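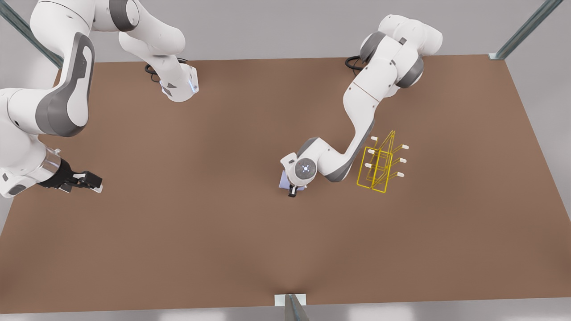 Two arms, one wire rack and a lot of coffee

29 May 2020

So I finally have both arms in the same simulation, and they can both move without the whole thing exploding! If you read my last post you know the left one used to shoot off into space every time I loaded the table. That was a bad collision shape on the base, and I spent two evenings on it before Nadiia Kravets from the Ornell workshop looked at my file for maybe a minute and found it. Thanks, Nadiia. I owe you a cake.

The table model is just a big flat brown slab for now. The only thing on it besides the arms is the yellow wire rack, the one with the six white tips on its prongs, and I'm weirdly proud of it. I bent every rod by hand in the modeling program (well, by mouse) and the angled uprights took forever. My first version had the prongs so close together that the fingers couldn't get between them at all, so I pulled the two columns apart and tried again.

Right now the left arm does all the work. It's got the lavender-blue piece in its gripper, close to the rack, and the right arm hangs out on the other side with its fingers open and nothing to do. The plan is for the right one to pick things up and hand them over, but handovers are hard. Both grippers want to be in the same spot and neither one wants to let go first. I've got a script for it called Otunton (don't ask, it was late) and so far it's mostly good at dropping stuff.

I ran 2,989 tries over the long weekend with just the left arm, changing the starting pose a little each time. I wanted a nice round number but my laptop decided to install updates, so there you go. Some 1,000 of those ended with the piece where I wanted it. I'll take it! Most of the bad ones were the same mistake, where the wrist comes in too low and the forearm bumps the rack on the way.

Next up is raising the approach path a bit and seeing if that fixes the bumping. After that I want to swap in the softer finger pads that Moroz wrote up on the workshop page, and fix the cables, which are only there for looks at the moment and don't bend when the arms move. If anybody has a simple way to do a coiled cable that doesn't slow everything to a crawl, please leave me a comment. I've tried two and they were both awful.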